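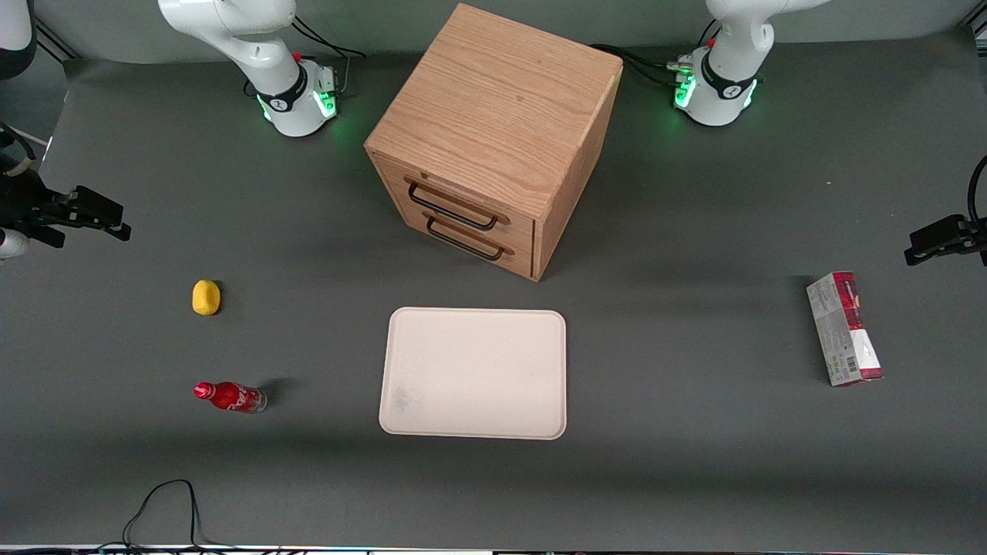
Qui sommes-nous ?

Lamier est une petite équipe de recherche en manipulation robotique, installée à Trevard. Notre sujet tient en une question qui nous passionne depuis le premier jour : comment apprendre à deux bras à ranger des objets du quotidien avec le moins de démonstrations possible ?

Notre méthode s'appelle Banden. Un opérateur guide les bras à distance, on enregistre ses gestes, puis un modèle apprend à les reproduire. Jusque-là, rien de très original ! Ce qui nous occupe vraiment, c'est la suite : Banden découpe chaque démonstration en phases courtes (approche, saisie, transport, dépose) et les recombine pour des objets que le modèle n'a jamais rencontrés. Une boîte en carton, une bouteille, un tiroir à ouvrir par sa poignée : tout cela partage plus de gestes qu'on ne le croit.

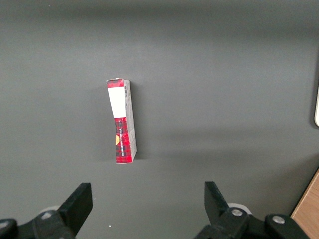
La phase d'approche est celle qui nous a donné le plus de fil à retordre. Une boîte étroite posée debout bascule au moindre contact, et quelques millimètres d'erreur suffisent. Nous avons donc donné plus de poids aux vues prises depuis le poignet dans les derniers centimètres, et les résultats ont fait un bond dont nous sommes encore tout contents.

Notre jeu de données compte aujourd'hui 1117 démonstrations, réparties sur 32 objets et 13 tâches. Nous notons aussi les essais ratés, avec la phase où ça a coincé, et ce sont souvent eux que nous relisons en premier.

Le logiciel qui synchronise les bras et les caméras, Do, est développé chez nous. Il est encore un peu rugueux (la documentation avance, promis), mais nous le partageons volontiers avec les laboratoires qui en font la demande.

L'atelier ouvre ses portes le mardi à partir de 14 h. Étudiants, enseignants, curieux, écrivez-nous avant de passer !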